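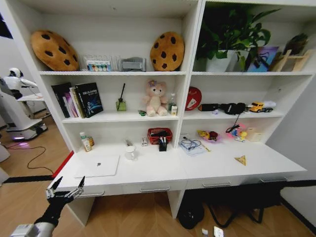 Should a homeowner replace every window in the house at the same time?

Most homeowners should replace the windows that have failed and repair the others.

Our trade has been slow to give that answer. For many years the standard sales visit has ended with a single figure covering every opening in the house, front to back, whatever the state of each one. Wustodholm has sold windows on those terms in the past. We believe the practice should end, and since April 2021 our estimators have been required to price each window separately and to state in writing whether it can be repaired.

The case for whole-house replacement is familiar. One crew comes once, the windows match, and the price per unit is lower. These are real advantages, and where most of the windows in a house are rotten, badly warped or painted beyond use, we recommend the full job. Such houses exist, but they make up a smaller share of our work than our brochures used to suggest.

A window is an assembly of parts, and the parts do not age together. Sash cords break. Weatherstripping flattens and lets in air. Glazing putty dries out and falls away, and the seal on a double-pane unit can fail while the frame around it remains sound. Each of these faults can be corrected without opening the wall. A homeowner who complains of drafts is often describing a gap between the frame and the rough opening, and a new window set carelessly into the same opening will leave the same draft.

The sums involved are not small. Solomiia Karpenko, who manages our Sultunora office, reviewed an estimate prepared last June for a two-story house. The repairs to the rear windows, including new cords, putty and weatherstripping, came to $1,070. Replacing those same windows had been quoted by another company at several times that amount. The owner chose repair for the rear of the house and replacement for two bathroom windows where the sills had decayed. In our judgment that was a sound division of the money. 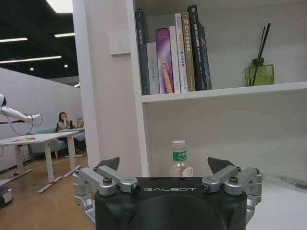 Photograph by Daryna Kravchuk

There is an objection from within the trade, and it deserves a fair hearing. Danylo Skoryk, who has trained installers for 20 years, argues that repair work is difficult to staff. An installer can be taught to fit a standard unit in a season, while sash repair takes much longer to learn and pays the company less per hour. He is right on both points. A shortage of trained people is still a problem for contractors to solve, and the homeowner should not be asked to cover it by purchasing windows the house does not need.

We would therefore ask three things of any company that sends an estimator to the door. The estimate should list every window by room. It should name the fault found in each, or say that none was found. It should remain open long enough for the owner to obtain a second opinion, and a discount of $200 for signing the same evening should not be part of the conversation.

Homeowners have a part in this as well. Before calling anyone, open and close each window, look at the sill for soft wood, and write down which rooms feel cold and in what weather. An estimator who is handed such a list will generally give a more careful answer. One who sets it aside and begins measuring the whole house should be asked to explain the reason for each replacement before any deposit is paid.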